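Cenulero Games
December 27, 2022

Cenulero has updated its terms for the buying and selling of pre-owned console games. The posts below set out what changes and what stays the same. Please read the full thread before sending anything in.

The new terms apply to all orders placed through the Cenulero website and at the Kavska Street counter. Orders placed before today will be completed under the September terms.

Condition grades. We now use four grades: Sealed, Like New, Good and Disc Only. The former grade "Very Good" has been withdrawn. Existing listings under that grade have been checked again and moved to Like New or Good.

A game is Like New when the disc has no marks visible under a desk lamp, the case is free of cracks and the original cover sheet is present. A printed booklet is required only where the game was first sold with one.

Good allows light surface marks on the disc and normal shelf wear on the case. Every disc sold as Good is loaded to the main menu on a console of the correct region before it is listed.

Disc Only means exactly that. The disc ships in a plain sleeve. We cannot supply a replacement case or cover at a later date, and requests of this kind will be declined.
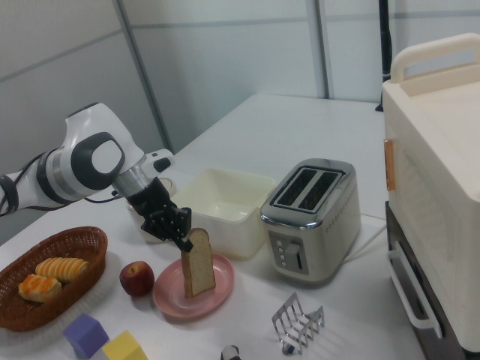
Download codes. Codes printed on inserts are treated as used, whatever the seller has told us. No listing from Cenulero includes bonus content unless the game is graded Sealed. Customers who want season passes or extra maps should buy these from the console's own store.

Region. Most of our stock is for North American consoles. Imported titles carry the word IMPORT at the start of the listing. Customers are asked to check this before ordering — a game returned on the grounds of region alone will be refunded less the cost of postage.

Trade-ins. The limit per parcel is now 200 games. Larger collections should be split between parcels, each with its own packing list. Parcels without a list will be held until one is received by email.

Trade-in offers stand for 8 days from the date of the quote. After that the offer lapses and a new one must be requested. Prices move quickly at this time of year and the second offer may be lower than the first.

We do not accept copied discs, rental copies marked as such, or games with a previous store's security tag still attached. These will be returned at the sender's cost.

Munshi members. Store credit held in a Munshi account does not expire and may be used with any other offer. Members continue to receive early notice of new stock. Points earned before September have been carried over in full, and the balance is shown on the account page.

The Numau catalog. We have completed the purchase of the Numau back catalog, a total of 2,670 games across several console generations. The first 975 have been graded and are on sale now. The remainder will be listed as grading is finished. We are unable to reserve single titles from this collection or confirm what is still to come.

Shipping. All orders are sent by tracked mail in a padded envelope, or in a box for four games or more. Signature on delivery remains optional and can be chosen at checkout.

Returns. Any game that does not load may be returned within 30 days for a refund or a matching copy — the choice is the customer's. Please include the order slip.

Questions on these terms should be sent through the contact form on our website. We cannot discuss individual orders in replies to this thread.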